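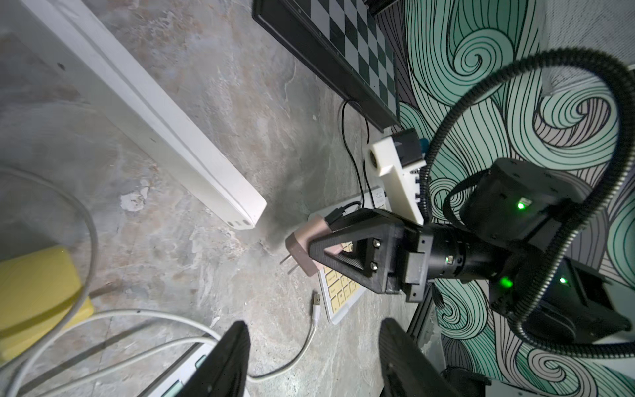 Sorting chargers and plug adapters on one power strip

A long power strip fills up fast, and most of the time it is full of adapters for things you no longer own. Set aside a half hour for this and do the whole strip in one go.

What you need: a clear patch of table or floor, masking tape, a pen, a few twist ties and a shoebox. I use the Sowah labels from the Stokasum stationery shelf, pack of 50, but tape sticks just as well.

1. Switch the strip off and pull its own plug from the wall. Then take out every adapter. Hold the body, not the cable.

2. Lay the adapters out with the prongs facing you. Bent or blackened prongs go straight to the recycling bag.

3. Find the device for each adapter before you label it. Read the output line on the adapter and compare it with the line on the device. The voltage has to match, and the amps on the adapter must be the same or higher. Write the name of the device on the tape – "keyboard", "desk lamp" – and put it on the body where you can still read it when it is plugged in.

4. Sort the loose USB cables separately. Coil each one wide enough that the cable doesn't kink near the connector, and tie it once.

5. Put the strip back where it will live, with a little slack in the cord. Plug in only what you use every week. Block-shaped adapters take up more room than the socket they sit in, so try them at different spots before you settle. Two can often go next to each other.
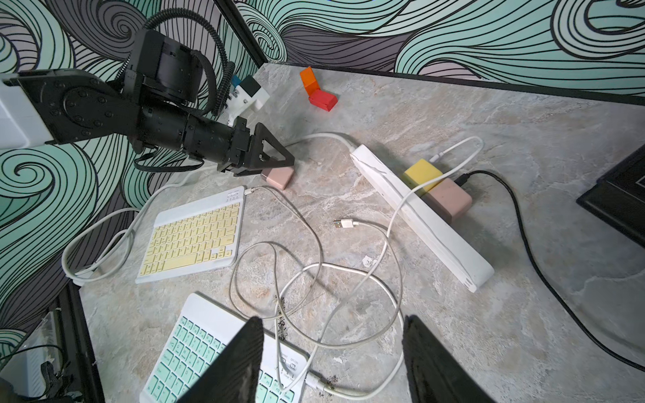 Yellow and dusty pink adapters side by side on the strip.

6. Add up the watts. Mine came to 431, well under the limit printed on the underside. Heaters and kettles don't belong on a strip at all.

7. Everything left over goes in the shoebox, labeled. If you still can't say what an adapter is for by next December, recycle it.

Don't plug one strip into another. If you are short of sockets after step 5, a longer strip is the better fix.

Last updated 11/12/2008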